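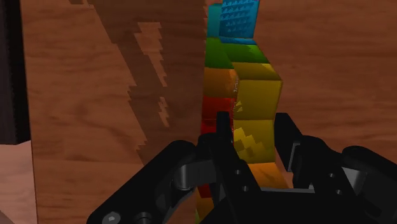 件名:遠隔操作で収録したデモを再生すると、対象物を掴む前にグリッパーが閉じる
製品:Flakalen(シミュレーション環境)、Merkitz(遠隔操作クライアント)
シーン:Dunbar ダイニングキッチン
起票元:Stutico 動作教示チーム
優先度:高
状態:解決済み(残件は別チケット)

起票内容

Merkitzの手元コントローラーでアームを遠隔操作し、テーブル上の多色の対象物を掴んで持ち上げる作業を教示しています。操作中は問題なく掴めていますが、保存したデモをFlakalenで再生すると、指が対象物に届く前に閉じ始めます。閉じた指が対象物の上端に当たって押し倒すこともあります。

学習に回す前の再生確認で見つかりました。このままだと、位置が合っていない状態で閉じる動作を手本として渡すことになるため、9月分の収録を止めています。

再現手順
シーンを初期状態に戻す。
Merkitzを接続し、アームをテーブルの上まで動かす。
手首カメラの映像を見ながら対象物に寄せ、グリッパーを閉じる。
持ち上げて元の位置の近くに下ろし、記録を終了する。
同じ初期状態から、保存した指令列を再生する。

期待する結果:操作時と同じ位置で指が閉じる。
実際の結果:手先がまだ下降している途中で指が閉じる。

発生頻度は毎回ではありません。同じ操作者が続けて収録した6本のうち、再生で失敗したのは2本でした。成功した分も、見比べると閉じるタイミングがわずかに早いように感じます。

9:40 サポート
確認を始めます。次の点を教えてください。
・再生は関節角の指令列で行っていますか、手先姿勢の指令列ですか。
・手首カメラと俯瞰カメラの映像は両方とも記録していますか。
・収録時に描画設定を変更していますか。
あわせて、失敗したデモと成功したデモを各1本、記録フォルダーごと添付してください。映像だけでは時刻の照合ができません。

10:15 起票元
手先姿勢の指令列です。映像は両方記録しています。描画は影の品質だけ下げました。初期設定のままだと操作画面が引っかかり、細かい位置合わせができなかったためです。デモは添付済みです。

それと、影の品質を下げてから手首カメラの映像で影の縁が階段状になり、木の面に落ちた影がのこぎりの歯のように見えます。今回の件と関係するかは分かりません。

10:50 サポート
添付を受け取りました。影の件は描画側の話で、物理計算には影響しない設定です。切り分けのため、こちらの環境では影の品質を初期値に戻した状態と下げた状態の両方で再生しました。どちらでも同じデモが同じところで失敗しています。影の設定は原因から外します。

次に記録の中身を見ます。

11:30 サポート
失敗したデモの時刻を照合しました。グリッパーの開閉指令と手先姿勢の指令で、時刻の付け方が違っています。

開閉指令はボタンを押した時点の時刻で記録されています。手先姿勢は、Merkitzの平滑化フィルターを通ったあとの値が、シミュレーターに届いた時点の時刻で記録されています。フィルターの遅れは設定値で400ミリ秒です。

操作中は、開閉指令にもシミュレーターの手前で同じ長さの待ちが入るため、画面上ではそろって動きます。ところが記録は待ちの手前で取られており、再生時にはこの待ちが入りません。結果として、指だけが先に動きます。

失敗するかどうかは操作の仕方で変わります。対象物の上でいったん手を止め、位置を確かめてから閉じていれば、400ミリ秒早くても手先はもう動いていないので掴めます。下降しながら続けて閉じた場合は外れます。

11:45 起票元
納得しました。失敗した2本は、慣れてきて下降と同時にボタンを押していた回です。操作者への注意だけで回避できますか。できるなら午後から収録を再開したいです。

12:05 サポート
回避はできますが、おすすめしません。手を止めれば掴めるというだけで、記録上のずれは残ります。学習データとしては、映像では開いている指に対して閉じる指令がすでに出ている区間が毎回できます。

先に、待ちを再生側に入れる暫定設定を試してください。
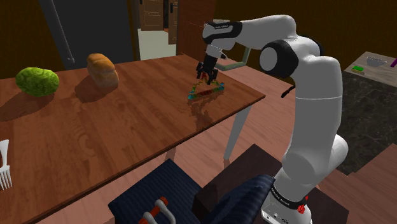
暫定設定の手順は次のとおりです。

Flakalenの再生設定を開き、「開閉指令の遅延」を有効にする。
値にMerkitzの平滑化フィルターと同じ400ミリ秒を入れる。
「手先姿勢の遅延」は無効のままにする。両方に入れると元のずれがそのまま残ります。
シーンを初期状態に戻し、再生を最初からやり直す。途中からの再生では設定が読み込まれません。

確認のときは、俯瞰カメラで指の閉じ始めと手先の停止を見比べてください。手首カメラだけだと、グリッパーの一部が対象物の下側に重なり、いつ接触したか判断しにくいことがあります。

13:20 起票元
設定を入れて、手元の6本をすべて再生しました。前に失敗していた2本も含めて掴めています。俯瞰側で見て、閉じ始めの位置も操作時と合っていました。

ただ、1本だけ持ち上げたあとに対象物が指の間で少し回ります。操作時の映像では回っていません。

13:50 サポート
回転の件を確認しました。こちらは時刻のずれとは別で、シーン初期化のときに物理計算が落ち着く前に再生を始めていることが原因です。対象物がテーブルに置かれた直後はごく小さな揺れがあり、収録時と姿勢が少し違う状態で掴んでいました。

再生設定の「開始前の待機」を有効にしてください。操作者が記録開始を押すまでには間があるため、収録時には目立ちません。

14:10 起票元
待機を有効にして解消しました。続けて数回再生しましたが、回転は出ていません。

確認ですが、すでに保存してある古いデモはどう扱えばよいですか。長いものは1本で3000ステップほどあると書こうとしましたが、記録を見たら上限の3000ステップちょうどで切れているものもありました。これは別の不具合でしょうか。

14:35 サポート
上限で切れているのは仕様です。記録長の初期値が3000ステップで、超えた分は保存されません。終端が上限に達しているデモは、下ろす動作まで入っているかを見て、入っていなければ除外してください。長い作業を教示する場合は、収録前に記録長を変更してください。

古いデモについては、変換ツールで開閉指令の時刻を後ろへずらせます。元のファイルは上書きせず、別フォルダーに出力してください。変換済みのデモを再生するときは、午前に案内した「開閉指令の遅延」を無効に戻す必要があります。有効のままだと今度は指が遅れて閉じ、持ち上げの途中で対象物を落とします。

変換の対象にできるのは、収録時のフィルター設定が記録フォルダーに残っているものだけです。設定ファイルがないデモは遅れの値を特定できないので、再収録をお願いします。

15:30 起票元
変換しました。設定ファイルのない分は除外し、再収録の一覧に入れています。変換後のデモを遅延なしで再生し、掴む位置も下ろす位置も操作時と一致しました。

操作者向けの手順書に次を追記しました。
・収録前にMerkitzのフィルター設定を変えない。変えた場合は保存先を分ける。
・保存後、最初のデモはその場で再生して、俯瞰カメラで掴む位置を見る。
・記録長の上限に達したデモには印を付ける。
・下降と同時に閉じる操作は、修正版が入るまで行わない。

影の縁の件だけ残っています。学習にはこの手首カメラの映像をそのまま使うので、途中で見た目が変わるのは避けたいです。

16:00 サポート
影は描画設定の組み合わせで改善できますが、操作画面の描画と保存映像の描画を分ける作業になります。操作中は軽い設定で動かし、保存用の映像は指令列の再生時に初期品質で描き直す方法です。今回の時刻の修正が済んでいれば、描き直した映像と指令も一致します。別チケットで手順を案内します。

本件の恒久対応として、Merkitz側で開閉指令を待ちのあとに記録する修正を開発に依頼しました。修正版では「開閉指令の遅延」の設定は不要になり、新しく収録したデモに対しては自動で無効になります。変換済みのデモには影響しません。

16:10 起票元
了解しました。収録を再開します。本チケットは閉じてください。

終了区分:設定変更により解決
関連:手首カメラ映像の影の品質(対応中)、開閉指令の記録位置の変更(開発依頼済み)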